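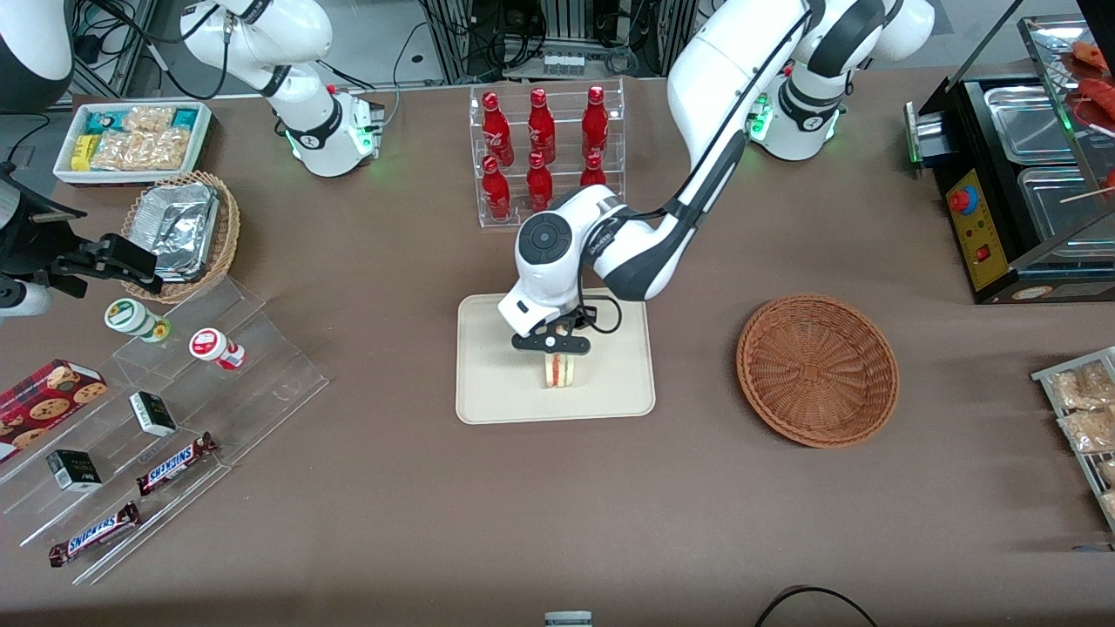 Two-arm table, sandwich piece on the cutting board, wicker baskets and sauce bin behind.

Hi all,

Sorry for the slow answer, I wanted to sit down with the spreadsheet first and Friday ate my whole afternoon. Replying inline to the budget thread.

> We're putting in for a food-handling bench in February and have
> been told to send one number for "equipment." We have the Kilier
> quote for a pair of arms and not much else. Is there anything
> people forgot the first time? Also, do you buy one spare gripper
> or two? And did anybody go with Tefera for the table?

Oh boy, yes, there are things people forgot, and I forgot most of them! The arms were the easy line. You get a quote, you paste it in, done. What got us was everything that sits on the table with them. Our first request had a line for "props and consumables" that I made up in the last ten minutes before it was due, and we ended up spending $1,841 against it. Look at the photo and start adding: cutting board, wicker baskets, the clear stepped rack, the divided bin for the sauce bottles, the wire rack for the bagged snacks, the tray, the oven-style unit with its pans, and then all the actual groceries. The acrylic pieces cost more than I expected (and they scratch, so put in for two of each if you can get away with it).

Groceries are their own headache. Bread goes stale, bags get squashed, chocolate bars get soft. Our purchasing office wants 30 days to approve a new vendor, which is no use at all when you need sandwich bread tomorrow. Ask for a store card early. We buy snack bags 12 at a time and still run short.

On grippers, buy two spares. One per arm. The lead time from Kilier was 12 weeks when we last ordered, and a bench with one working hand is a very expensive shelf. Fingertip pads too, get a handful.

Cables! I had zero dollars for cables. You'll want longer ones than the kit ships with, plus something decent to keep them off the work area, and I still haven't found a routing I love. If you have a good clip or sleeve, please post the part number.

> Does the table size matter much?

Yes, go bigger. We planned ours around the reach of the arms and left the appliance out of the drawing completely, so now it's jammed up in the corner and both bases are fighting the props for room. Tape it out on the floor with real boxes before you sign anything. We didn't go with Tefera, their lead time was too long for us, but the Graltari group did and seem happy with it. Ours came from Murnura. Solid top, slow delivery, and the freight charge was not on the original quote, so ask about freight.

If your form really only takes one number, I'd keep your own breakdown anyway and save it somewhere you can find it. I can send you my sheet with our prices blanked out, just write me off list.

One question back to the group: is anyone paying for a service plan in year two? Ours is coming up and I can't tell if it's worth it or if we should put that money into a third spare.

Cheers from the bench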